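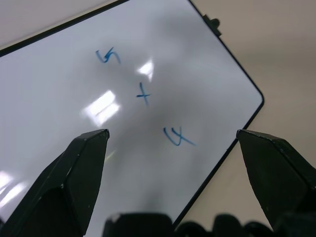

Thắng Hầu
January 2023

Section 3. Wiping a whiteboard

Okay, so you've done the cup and the towel and you want to know if the arm can clean up after a meeting. Sort of! I've been running the Drulon arm on board wiping for a while now, and this is the set-up I keep coming back to. If you only have a minute, do steps 1 through 4 and skip the rest until something smears.

1. Write something short on the board in dry-erase marker. A small sum in blue, 5 + 4 with no answer, is plenty. Don't fill the board on your first try (I did, and I was there all evening).

2. Open the wrist view and jog the arm until the writing sits well inside it. The board can be tilted in the view, that's fine. I like to have the last character just past the fingertips with the gripper open.

3. Look for glare. Ceiling lights come out as bright patches on a glossy board, and the software can take one for a spot that's already clean. Move the arm or switch off a light until no patch lies right on top of a pen stroke. A patch next to the writing is okay.

4. Put the felt block between the fingers and close to 6 on the grip dial.

5. Set the stroke length to 400 and the press force to 3. Run one pass, stop, and look.

6. If you still see ink, run it again before you touch the force.

Caution: keep your hands off the board while the arm is moving. Yes, even to straighten it.

Caution: mark the edges of the board in the Kunus app before the first pass. A frame corner will catch the felt and drag the whole board along with it, and anything clipped to the frame is worse.

Note: permanent marker is a no. The arm will happily scrub at it until you pull the plug.

So can it do the chore yet? With me standing there, yes, most days. Left alone in the Okport shop I wouldn't trust it. It wipes fine, but it's bad at knowing when it's finished, and it has no idea whether you wanted that sum kept. Diệp still beats it with a sleeve. I'll redo this section in July once I've had more time with the new felt.

Next up is Section 4, putting the marker caps back on. Bring snacks.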